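A day at the Fekbridge Home Organising Fair

I went to Fekbridge expecting to be sold boxes, and I was sold boxes. The fair calls itself a day of "practical calm for busy households", and with 24 stands in one hall there was plenty of noise to be calm about.

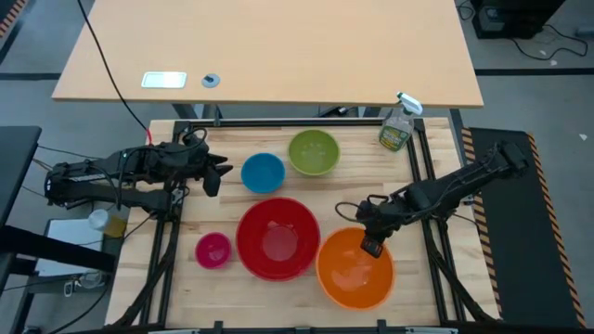 My ticket included the morning talk by Laimutė Mockus, who runs the Ledum planner range and was the main reason I'd gone. Her subject was the household binder: one folder for bills, school letters, meal plans and the date the boiler was last serviced. She is a good speaker and she didn't pretend that a binder fills itself in. I was less sure about the 200 pages in the full Ledum set. I asked how many of them she used herself and she said a fair few change with the season. I took that as a no.

The Vaher stand had drawer dividers that slide along a track. They felt solid enough, but you have to measure the drawer first and order by post, and the man there couldn't tell me what happens if you move house. The leaflet promised a tidy kitchen "for life". My own kitchen has never stayed tidy past teatime, dividers or no dividers.

Stundunon is a chore app. You give each job a number of points and the family competes. The demo family had a score of 1,029, and I would like to know who cleaned the oven. There is a free version with 2 users, so anyone with children ends up paying. I tried to add "find the other shoe" and it asked me to pick a category.

The label workshop was the best part – small group, decent scissors, no selling until the last five minutes. I came away with a sheet of pantry labels I might well use, and a fridge list on which I've already crossed out half the headings.

Parking was free but a long walk from the hall. Tea was dear. The next fair is in May, same hall, and they say there'll be more talks and fewer stands. If Mockus does the one on throwing paper out, I'd go back for that.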